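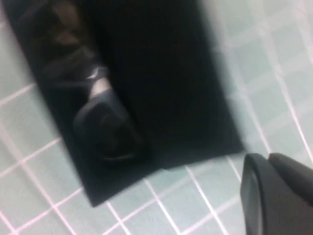
I'd wanted to see the Csizmadia showrooms ever since my sister redid her kitchen and came home with three tote bags full of samples, so when the fall open day came up I took the train out to Cokwood and made a day of it. The place is bigger than it looks from the road (I walked right past the door the first time!) and they let you wander through nearly all of it, starting with the counters and surfaces floor. I spent way too long up there. My favorite was the pale mint-green tile, little squares with thin light grout lines between them, and I loved how anything black looked on top of it. I've had white counters my whole adult life and suddenly I was standing there planning a mint kitchen I can't afford.

Entry was 8 dollars and that got you a coffee and a ticket for one of the talks. I picked the grout talk, which my husband still thinks is hilarious. Nermin Aksoy gave it, and she's been in the tile business long enough to have strong feelings about everything. She's against bright white grout behind a stove, she's against sealing on a humid day, and she really doesn't like it when people buy the exact number of tiles they need. Somebody asked her how small a tile is too small for a counter and she said it depends how much you like scrubbing. I wrote down a lot and can read maybe half of it now.

After that I went down to the workshop, where the Skuno people had a table for trying out a tile cutter. You score it, press, and it snaps. My first two went sideways and the third was decent, so I took it home and it's on the windowsill under a plant.

Lunch was the weak spot. There was one counter doing soup and rolls, the line went all the way back to the stairs, and by the time I got to the front the lentil was gone. I had tomato. It was fine. Bring a sandwich if you go, there are benches out back by the loading doors and the sun was nice there even at the end of October.

The remnant room is the real reason to come, though. Odd boxes, ends of lines, single sheets of things, all marked down. A woman ahead of me was loading a cart with 59 dollars' worth of dark blue hexagons for a porch table, and she let me hold her place while she ran back for one more box. Fekitent had the next aisle with their shelf liners and drawer mats, and I bought a roll for under the sink. I had a budget of 200 for the day and stuck to it, mostly by leaving my other card at home.

I asked at the desk what it would cost to do a counter like mine in the small mint squares. The first quote was 400 for materials, and then she started adding backer board and edging and I stopped listening. I did take the sample card. It's on the fridge, and I keep moving it around to see it in different light.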